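Robot learns to keep its hands to itself

Tuesday – by the Merine science desk

A team at the Ravska lab has taught a robot to notice its own fingers. The method, called Ondrejka, trains on close-up views in which the machine mostly gets in its own way.

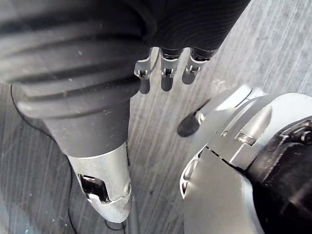 Silver fingers over a wood-grain floor, as seen from the robot's wrist.

In 100 trials, the robot bumped itself 5 times. Without the method it managed 20 – a record many toddlers would envy.

Related
Wendenero opens second test hall
Why grippers drop eggs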